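Tuesday night bathroom reset, because my sister gets here in the morning and I have 22 things left on my list lol

New rule this month: everything I need goes on one tray. Cloth, little scrub brush, spray. No more running back to the kitchen for stuff and getting distracted by the fridge!
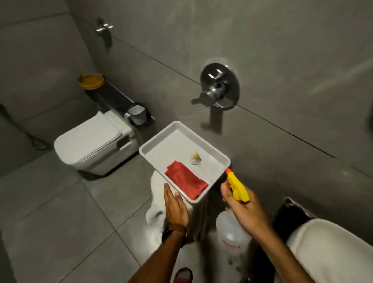

Set a timer for 15 minutes and started with the wall tile, then the ledge behind the toilet (so much dust back there, how??)

Grout is next and I'm dreading it. Jaxon swears by baking soda paste and an old toothbrush. Anybody tried it on dark grout? Does it leave a white haze?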